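4. What the kindness counts can and cannot show

4.1 The claim

The Jatoi program asks elementary school teachers to log every kind act they see a child perform. A log entry earns the child a point, and the points are shown on a chart at the back of the classroom. In Beresgate, where the program has run the longest, the district reports a steep rise in kind acts over the school year and treats this as proof that children there now treat each other better. Man and Sriwong, who carried out the district's own review, are more careful in their tables than in their summary. Their summary says the program "changed the culture of the playground." We could find no measure of playground culture anywhere in the tables.

We do not doubt that teachers wrote down more kind acts in April than they had in the fall. We doubt that this tells us much about the children. A teacher who has been told to look for kindness, and whose principal reads the totals aloud at staff meetings, will find more of it as the year goes on. The review mentions this problem in one sentence and then moves on.

4.2 Who earned the points

The review covers 129 children. Of these, 49 reached the top level, for which a child needs 400 points. The district describes these children as "kindness leaders" and gives them a badge. Little is said about the rest, and the spread of points below the top level is not reported at all. We asked for it and were sent a chart of the top group broken down by grade.

The missing part matters. If most of the children who fell short were close to the line, the program might be reaching nearly everyone. If many had hardly any points, the program may mainly be rewarding children who were already easy to like. Teachers who spoke with us leaned toward the second reading. One said that the same few names filled her sheet every week and that she had begun to look for reasons to log the others, "so it would not look bad." Another admitted that she did not log children who were kind to each other in the lunch line, as she was usually busy with the children who were not.

There is also the question of what counts. The handbook lists holding a door, sharing supplies, and saying something nice. It gives the same single point to a child who hands over a crayon and a child who sits down next to a classmate who has been left out for weeks. Children notice this quickly. By the teachers' own accounts, a good deal of door holding went on, some of it at doors nobody wanted to go through. We saw several children wait by the library entrance with one hand on the handle, watching for the teacher and letting go once she had passed. Two visits are a thin base for any finding, and we make no more of it than that.

4.3 The comparison school

Niltow Elementary did not use the program and serves as the comparison in the review. Its teachers recorded far fewer kind acts. They had no sheets, no chart, and no instruction to record anything until the last weeks of the study, when they were asked to fill in a short form from memory. To set these numbers beside those from Beresgate and speak of a difference in behavior is a mistake. The two sets of numbers were not made the same way.

A fairer test would have used something both schools already kept. Nurse visits after recess are one choice, office referrals another. Neither is clean. Referrals depend on how patient a teacher is, and a child who is shut out of a game does not show up at the nurse's office. Still, they were kept before anyone was handing out badges. When we asked the district why they were left out, the answer was that they "did not capture the positive side." Perhaps so, but a program sold to parents as a way to reduce bullying should be willing to look at the other side too.

The children themselves were asked only one thing, which was whether they liked the points. Most did. We would have asked who they ate lunch with.

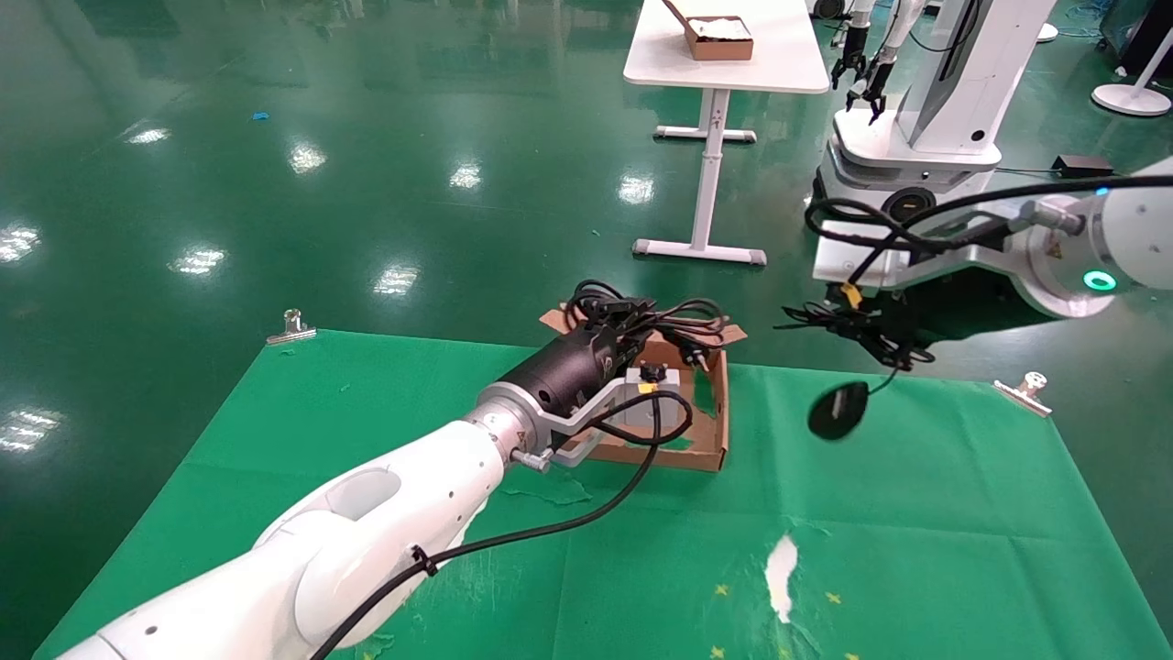 Figure 2. Two white robotic arms at an open cardboard box; the gripper of one is pressed into tangled black cables.

4.4 The move to software

Since the review came out, the district has replaced the paper sheets with Brirex, a tablet app in which a teacher taps a child's photo to add a point. The change is presented as an improvement in accuracy. It certainly makes logging faster. Whether a faster tap is a better observation is another matter, and nothing in the materials we were given speaks to it. The app also sends the weekly total home, so that parents now see a number and, according to staff, call the school when it is lower than the week before. It would be surprising if this had no effect on how freely teachers tap.

The app does keep the time of each entry, which the paper sheets did not. We think this is the most useful thing about it. If entries bunch up in the last minutes of the day, or just before totals are due, that would support our view that the counts follow the teacher's schedule more than the children's conduct. We requested the entry times on 2nd September and had not received them when this paper was submitted. Our reading of the app records is therefore only a guess at what they might show.

4.5 What would change our minds

We are not against thanking children for being kind, and several teachers told us they enjoyed having a reason to look up from the worst behavior in the room. That may be worth something on its own. Our objection is to the use of the totals as evidence. We would take the claim more seriously if outside observers, not told which school used the program, watched recess at both schools and recorded the same short list of behaviors, including exclusion and name-calling. We would also want the full spread of points, with the lowest scorers reported as openly as the badge winners, and some follow-up after the charts come down. The district has said that it has no plans to take them down.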